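Search tips
Search
Home > Doors & Hardware

Quieting a Noisy Interior Door

Feb 21, 2019
Reading time: 4 min

Most interior doors make noise in one of a few places: the hinges, the latch, the lever, or the gap between the door and the stop. Work out which one you have before you buy anything. Open and close the door slowly with one hand on the hinge side. If you feel the squeak in your fingers, it's the hinge. If the sound comes at the last inch of travel, it's the latch or the stop.

Hinges

Close the door and pull one hinge pin at a time. Tap it up from below with a nail and a small hammer. Wipe the pin with a rag, rub off any rust with fine steel wool, and coat it lightly with petroleum jelly or white lithium grease. Cooking oil works for a week or two and then turns gummy. Put the pin back before you pull the next one, and start at the bottom.

If the pin is bent, replace the hinge. A Ferholm butt hinge in the standard size fits the old mortise in most houses built in the last 30 years. Check the corner radius first.

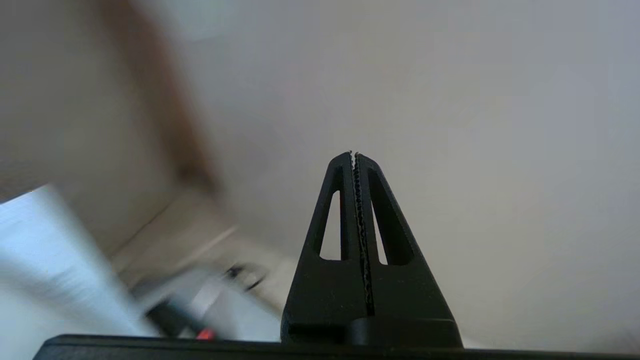 Latch and strike plate

A latch that clicks hard is usually rubbing on the lip of the strike plate. Color the latch with a marker, close the door a few times, and see where the ink comes off on the plate. File that spot a little at a time. If the latch misses the hole completely, tighten the hinge screws before touching the strike. A loose top hinge lets the whole door drop.

For stripped screw holes, fill the hole with wooden toothpicks and wood glue, let it dry overnight, trim flush, and drive the screw again. On the top hinge, use one 3-inch screw that reaches the stud.

Dry graphite is fine on a latch, but it leaves black smudges on light paint. Dry PTFE spray is cleaner.

Lever handles

Levers droop when the return spring wears out. Many Gasser and Tremska sets have a small set screw on the underside of the neck. Tighten it first. If the lever still sags, the spring cassette can be replaced separately on some models. Don't oil the spring, as it collects dust.

A rattle when the door is shut usually means loose through-bolts. Tighten them evenly, a half turn on each side, and try the lever after each turn. Too tight and it will bind.

Things that hang on the handle will knock against the door when it moves. A flat card is light enough not to matter much. Metal bells, key rings and heavy bags will mark the paint in time, and the bags will also wear out the spring.

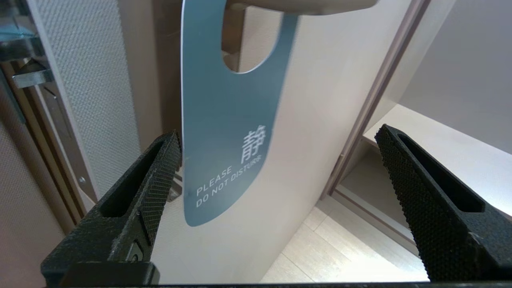

Door hanger on a lever handle, with "PLEASE DO NOT DISTURB" in white.

The gap

Stick foam or felt pads on the stop where the door meets it, one near the top and one near the bottom. Emberg sells them on a sheet of 33, enough for a whole house. Clean the paint with rubbing alcohol first or they'll fall off in August when the wood swells. If the door then won't latch, the pads are too thick.

For voices and hallway noise, a sweep on the bottom edge does more than pads. Measure the gap with the door closed, at both ends.

Related
How to Plane a Sticking Door
Choosing Hinge Screws
Touching Up Chipped Trim Paint
Squeaky Stairs: Where to Start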